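Checklist for the Honden two-arm tabletop kit, filled in at Reltthorpe in May. Lines marked OK are fine as they are. FIX means it has to be dealt with before we sign up for the full rental. WATCH means carry on and look at it again next time. My comments run under each item, and they run long in places because I had a great time with this thing!

Inspection by Malathi Palaniappan, with Raghavendra Rodrigues at the controls. The kit is on a trial rental through Unnithan, who also do the setup and the training session.

## 1. Paperwork and delivery

- [x] Manual in the crate, right revision for the arms -- OK
- [x] Serial plates match the packing list -- OK
- [x] Emergency contact card taped inside the cabinet door -- OK
- [ ] Risk assessment signed by both parties -- FIX

The manual is 153 pages and it's one of the better ones I've read. The section on grippers has real drawings with the bolts labeled, and the torque values sit right next to the drawing instead of in an appendix. Our copy of the risk assessment came back with only the Unnithan signature. Lakshmi Thevar has the other half on her desk and will get it to us.

## 2. Stops and power

- [x] Stop button reachable from the operator's position -- OK
- [x] Pressing stop holds both arms where they are -- OK
- [x] Twist-to-release, then a separate restart on screen -- OK
- [x] Arms don't sag when power is cut -- OK
- [ ] Second stop on the far side of the table -- FIX

The button is a yellow box with a red mushroom cap and you can't mistake it for anything else. I pressed it 13 times, with the arms moving slow, moving fast, and reaching past each other, and every time they just held. I love how quiet it is. No clunk, no drop.

My one complaint is where it lives. Raghavendra can hit it without looking. Whoever is standing across the table loading items has to lean past an arm to get there, and that's the wrong direction to be leaning. Unnithan can supply a second one on a long lead, so please order it.
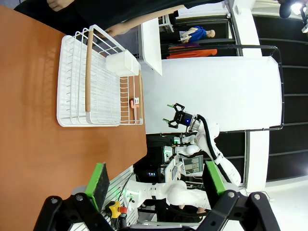
## 3. Grippers

- [x] Finger bolts tight, none missing -- OK
- [x] Pads seated flat, no lifted corners -- OK
- [x] Fingers open and close evenly -- OK
- [x] Force limit set to the low profile for shared work -- OK
- [ ] Spare pads on site -- WATCH

The green pads are Stinunik replacements, which Unnithan fits as part of the service. They grip beautifully. I expected to see smooth plastic things squirt out sideways, and on the low force setting we could pick up a cup-sized object and put it between the wires of a dish rack without a scuff on either one. I did it over and over, well past what the form asks for.

Wipe the pads at the start of each shift with a damp lint-free cloth, no solvent. Check the corners by running a fingernail along them, power off. A pad that lifts will catch on a wire rack and you'll get a protective stop in the middle of a task, which is harmless but annoying.

Narayanan D'Souza asked if the pads could be swapped without recalibrating. Yes, as long as you use the same thickness. The swap took Raghavendra 3 minutes with the supplied hex key.

## 4. Table and work items

- [x] Table doesn't rock under a full-reach move -- OK
- [x] Items are inside the marked reach on the setup screen -- OK
- [x] No glass, no blades, nothing above the payload limit -- OK
- [ ] Storage crates kept back from the table edge -- WATCH
- [ ] Floor cords routed or covered -- FIX

We used ordinary household things for the trial: a wire dish rack, a utensil caddy, a paint roller. The roller is a wonderful test object and I'd tell anybody trying this kit to get one. It's fat at one end and skinny at the other, it can rest at odd angles, and the part you want to pick it up by is rarely the part facing you. The wrist cameras are what make it workable. You get the object and both fingertips in one view, so the person driving can line up on the handle without craning around the arm. 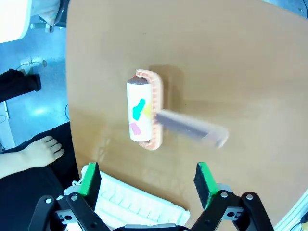 Cords are the weak spot. The kit itself is tidy, with the arm cables clipped along the segments, but once you add a screen and the extra power supplies you have white cord and thin black cable at floor level near the table. Low-profile covers will do it. Crates are a smaller matter. A crate right up against the table edge takes away the space where a gripper might want to swing low, so I've asked for them to be parked further off during runs.

The tabletop deserves a good word, by the way. It's a warm wood color with only a soft sheen, and the white rack stands out clearly against it in the camera view. Ashwin Reddy wanted to cover it with a black mat. I'd leave it alone.

## 5. Hands near the grippers

- [x] Operator and helper agree on spoken cues before starting -- OK
- [x] Handover speed limit on -- OK
- [x] No rings, watches, bracelets, or dangling sleeves -- OK
- [x] Helper lets go only after the operator says "closed" -- OK
- [ ] Laminated cue card at the table -- FIX
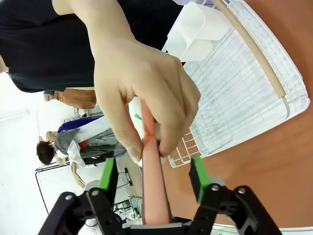
Handovers are the part of the kit I was most nervous about, and they're now the part I want to show everyone. The speed limit is the big reason. With it on, the fingers close slowly enough that you can change your mind halfway and pull away. Hand position matters just as much. Take the soft pink tube: hold it high, thumb and curled index finger pinching from above, and the length below your hand is what sits between the two green pads. The metal never needs to come near your knuckles. Bare forearms or short sleeves, please, like the navy shirt at our table. A loose cuff hanging into the gap is exactly what the checklist is trying to keep out.

Short items need a different approach. If there isn't a full hand's width between your fingers and the pads, set the thing on the table and let the arm pick it up from there. I'd like that sentence on the cue card word for word.

Cues we settled on: "ready," "closing," "closed," "yours." Four words, and the helper repeats "closed" back. Raghavendra and I tried it with a fan running and could still hear each other fine.

## 6. Service and support

- [x] Phone support answered during working hours -- OK
- [x] Remote log review available -- OK
- [x] Loaner arm terms in writing -- OK
- [ ] Training for second operator booked -- WATCH

I called twice, once with a real question and once with a pretty silly one, and got a patient answer both times. The log review is great. They went through our session with us on the line and pointed to each protective stop, what set it off, and how to avoid it.

The monthly service plan is 589 and includes pads, the bolt check, and one visit. I think that's fair for what we'd use. Lakshmi has the quote and may want to ask if the second stop button can be folded in.

## Open items

| Item | Who | Before next run? |
|---|---|---|
| Our signature on the risk assessment | Lakshmi | Yes |
| Second stop button, far side | Malathi to order | Yes |
| Floor cord covers | Ashwin | Yes |
| Cue card, laminated | Raghavendra | Yes |
| Spare pads, one full set | Narayanan | No |
| Second operator training | Narayanan | No |

Result: approved for continued trial at the low force profile, two people present at all times. Don't raise the speed limit for handovers until the second stop is in and I've pressed it myself -- I'm looking forward to that. The next inspection uses this same form, and please write comments in the margins if you run out of room.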